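The Dishes Can Wait

A subscription to a kitchen that does not exist costs $14 a month, and I have spent more on worse. The kitchen belongs to Buvitico, the practice environment sold by Droltness to people who want to train a robot arm to clear up after dinner without first sacrificing a dinner set. You bring the control software. They supply the counter, the crockery and a mess that resets itself at the press of a key, a feature I would pay rather more than $14 to have installed at home.

The pitch is aimed at small labs, colleges and the sort of hobbyist whose spouse has views about the garage. Setup took me an evening and two cups of tea. The manual is cheerful and organized in no order I could detect, with the chapter on stopping the arm placed after the chapter on making it go faster.

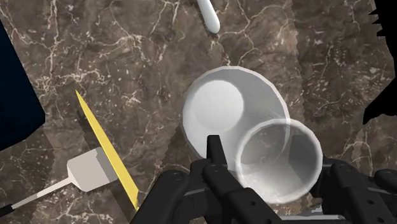

Buvitico comes with 10 starter tasks, graded by colour from green to a rather judgmental red. I began on green, which asks for one item moved from one spot to another, and was promoted out of it through what I suspect was clerical error. The middle levels are where the fun starts. From over the gripper, a white cup overlapping a white bowl is a small lesson in humility, with the one black finger rising between them and your software left to decide where the cup stops and the bowl begins. A toddler would have the answer at once, and would also throw it.

The physics is good in the places that matter. Things slide when they should and tip when they should, and my early attempts did a great deal of both. The finish is less even. Whoever chose the marble was fond of marble, and if you look closely you can find the seams in it. Some of the shadows have the ragged look of something torn out of a newspaper. Droltness says lighting is due for an overhaul in December, and charges nothing extra for the current effect.

More annoying is the scoring. Each run ends with a mark out of 2000, and the formula behind it is kept in a help page that loads when it feels like it. My best result was 1776, earned on a run in which I had gone to answer the door. I have decided not to look into this.

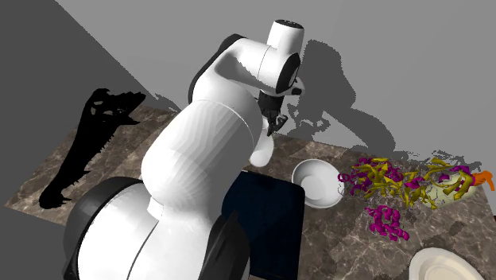 The obvious rival is Zetari's Kpodo, a tidier product with better documentation and a price that assumes you have a grant. Kpodo explains its scores. It also wants a yearly contract and a phone call with sales, and its idea of a messy counter is two mugs standing a respectful distance apart. I found it hard to believe anybody had ever eaten there.

So Buvitico gets my money for another few months, grudges and all. If you're teaching a class, get the shared licence and skip the printed workbook, a photocopy of the help pages with a nicer cover. If you're on your own, turn off the completion chime in the settings before you do anything else. It plays on failures too.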